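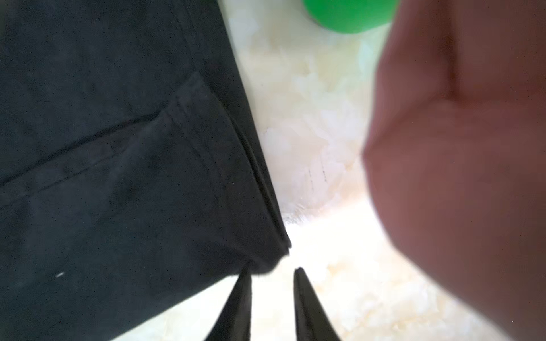 Zadus opens its budgeting service for firms buying their first folding robot

26 September 2022

Zadus, the equipment planning firm, today opens a service for laundries and garment finishers who would like to know what a robot costs before they have bought it.

The service covers the quote, and then the things the quote leaves out: spare fingers, floor space, training, insurance, and the weeks in which the new machine is slower than everyone it was meant to help. Dark cloth with a stitched hem gets a budget line to itself. Sliding a narrow fingertip under the edge of a garment takes a person no thought at all and can take a purchasing plan well into its second year.

Zadus tried the method in June with Mellor, a workwear laundry that had set aside money for one gripper and no replacements. The revised plan runs to 16 pages. Mellor has since put off its order by two quarters and describes itself as pleased, which is unusual for a customer who has received nothing.

Each client gets a seven-year cost forecast, a list of questions for suppliers and a visit lasting one day. Clients are asked to bring their own garments, preferably the awkward ones. Suppliers tend to bring tea towels.

The first 20 places are open now to firms in any trade that handles cloth. Zadus sells no robots and takes no commission from those who do. Enquiries should go to the Zadus planning desk, extension 2204, quoting "Folding budget".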